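The Lamley Short Film Festival: How a Small Festival Selects and Supports First-Time Filmmakers

Student Project Report
Submitted by Lovisa Midtbø
Project supervisor: Onni Rissanen
Date of submission: 5/5/19

1. Purpose of the Project

This report examines how the Lamley Short Film Festival chooses its program and what becomes of the films after they are shown. The festival takes place each October and accepts work of up to 14 minutes from directors who have not yet had a film in commercial release. The project was carried out as part of the Media and Events course and is based on program records, entry forms and interviews with past entrants.

2. Entries and Selection

The festival received 232 entries in its most recent season. Each entry is viewed by two readers, who score it separately for story, sound, picture and performance. If the two scores are far apart, the film goes to a third reader. Films that pass this stage are viewed again by the program team, which builds six screening blocks from them.

Readers are asked to write a short comment on every film, including those that are turned down. In practice the comments vary a great deal. Several entrants interviewed for this project received a full page, while others received a single line. The festival office is aware of this and plans to introduce a standard form. 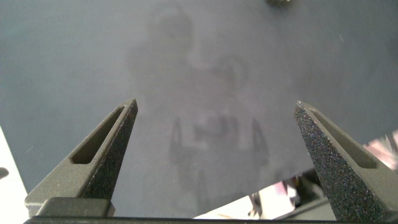 Picture quality was the area in which readers disagreed most often. Low-budget films are frequently shot in kitchens, offices and classrooms, where the light cannot be fully controlled, and readers differed on how strictly this should be marked. A visible reflection in a shot was accepted by one reader as part of its mood and marked down by another as a lighting fault. The written guidelines do not address reflections at all. It is recommended that the next edition include a short section on them, with sample stills.

3. Support for Selected Filmmakers

Selected filmmakers receive two festival passes and a place in the one-day workshop run by Vurent, a local post-production company. The workshop covers sound mixing, subtitles and the preparation of a screening copy. Ten of the filmmakers interviewed had attended it, and most rated the subtitle session as the most useful part of the day.

The festival also presents the Hoani Award for best first film. The winning director is given the use of an editing room for one month - a benefit that two past winners described as more valuable than a cash prize. The award has its own jury, which does not see the readers' scores.

A separate section, Fovemach, is reserved for films without dialogue. It was added to encourage work built on objects, movement and sound, and it draws many animated entries. 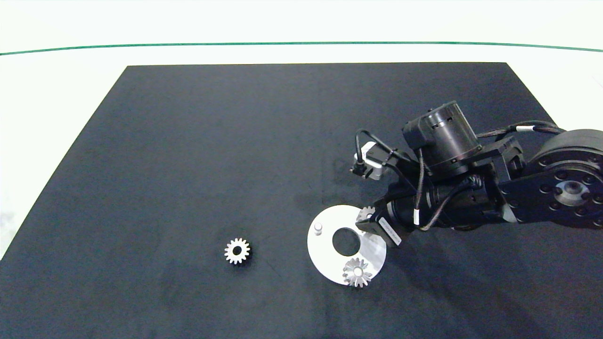 Figure 2. Metal gear and white circular plate on a dark mat.

Fovemach entries are scored by the same readers as the main program, using the same four headings. Entrants objected to this, as a film with no actors has no performance to score. Readers have dealt with the problem in different ways: some leave the heading blank, and some give a middle mark. The totals are therefore difficult to compare.

4. Recommendations

The scoring sheet for Fovemach should be separated from that of the main program before entries open again. Reader comments should have a minimum length. The festival should also contact its filmmakers one year after screening and keep a record of later showings, as no such record exists at present and this project had to rely on the memory of those interviewed.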